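Plondis finds the rim of an open container from the wrist camera and hands a place pose to the arm controller. This branch covers the close-range step only. The coarse approach is in the Drusside repo.

## How it runs

1. `segment` makes a mask from colour.
2. `fit_rim` fits a rounded rectangle to whatever part of the rim is in view.
3. `pose` sends the result on at 10 Hz.

Shadows on the table used to end up in the mask. Liam Ellwood's `shadow_gate` drops any region with low saturation before the fit. The default threshold is 30; on white tables leave it alone.
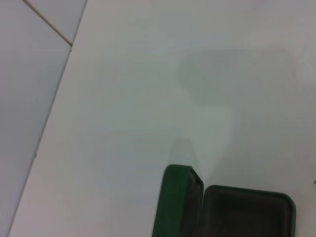

*Wrist view of the open green container, with shadows on the white table.*

The lid and the base are the same colour family, so `segment` often returns them as one blob. Set `split_lid: true` to cut the mask at the hinge side. If the hinge is out of view the cut is a guess and `pose` marks it `low_conf`.

## Known problems

- Partial rims: with the near side missing, yaw can flip by 90 degrees. Ryan Nuttall has a fix in review.
- Dark interiors give poor depth. We use the rim height only.
- `replay.py` stops at frame 511 on older logs. Use `--chunked`.

## Contact

Benjie Salazar for the fit, Barry Pilkington for the controller side.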